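Ticket 827: wrist view blocked by gripper in kitchen sim, cupboard task won't start
Status: open

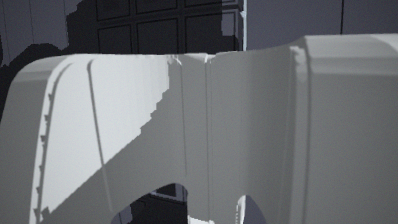 Vitale

Okay, so I spent most of the afternoon on this one. The job is the simplest chore on our Bostlow list: open a cupboard, take out a cup, put it on the counter. My nephew could do it at three! Our simulated arm can't even get going, and I think the view is why.

Gripper body over most of the picture, a dark paneled thing and a bit of gray wall along the top, and that's all the policy gets to work with. The shadow edge on the gripper is stair-stepped too, so I'd like someone to look at the shadow map settings (separate problem, I'm guessing).

What I tried so far:

Reloaded the kitchen, restarted Dilanus. Same view.
Raised shadow resolution to 1566. No change in the log, and the run still timed out at step 1000.
Checked the camera offset against the old Urport config — they don't match! Ours looks like it never got updated after the March merge.

Next I'll copy the old offset over and run 24 episodes overnight. If the arm still sits there I'll attach the full log. People keep asking me when it'll do dishes, and I keep saying cupboard first — please don't promise anybody dishes yet.

Bostlow support desk | Contact | Back to top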